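About Clellavex

Clellavex is an independent immigration advice and casework organisation. We help people who live in the United Kingdom, or who hope to join family here, to understand the rules that apply to them and to put forward a complete and accurate application. Our main office is in Wutby, and we hold an outreach surgery in Issa.

The organisation was set up 19 years ago by Samira Hamdan, who had spent the earlier part of her career preparing appeals for families refused entry clearance. She remains our Director and continues to carry a small caseload of her own.

What we do

Most of our work concerns family visas, extensions of stay, settlement and citizenship. We also advise young people who came to this country as children and who need to establish or regularise their status before they can take up a university place or a first job. Cases of this kind often depend on old school letters, medical records and travel documents, and a good deal of our time is spent in tracing them.

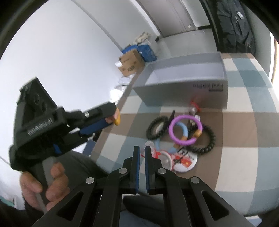
Advice is given in person, by telephone or by video call. Each client is assigned a named caseworker, who stays with the matter until a decision has been received. Where an application is refused, we explain the reasons in plain terms and set out the choices that remain — including, where appropriate, a referral to a solicitor or barrister for representation at appeal.

In our last reporting year we opened 400 new cases. Initial appointments are normally offered within 14 working days of an enquiry. Shorter notice is possible where a deadline is close, and clients should tell us the date on any letter they have received when they first make contact.

Our people

The casework team is led by Oluwatosin Lawal, who joined us as a trainee and now supervises 10 caseworkers. All advice is reviewed by a senior member of the team before an application is submitted. Interpreters are arranged on request, and we ask that children are not relied upon to interpret for their parents.
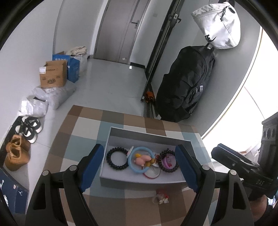 Staff receive training whenever the Immigration Rules are amended, and a fuller programme is held each August, when the Issa surgery is closed. We do not take part in party politics. We do respond to public consultations, and our responses are based on anonymised casework.

The Gulevum Fund

Application fees can place a heavy burden on a household. The Gulevum Fund, which we administer separately from our general income, makes small grants towards fees and certified translations. Applications to the Fund are made through the client's caseworker and are considered monthly. A grant does not affect the advice given, and clients who are declined may apply again if their circumstances change.

Comments and complaints

Clients who are dissatisfied with any part of our service should write in the first instance to the Head of Casework at the Wutby office. A complaint that cannot be settled at that stage will be passed to the Director for a written reply. Copies of our complaints procedure and privacy notice are available from reception and may be requested by post.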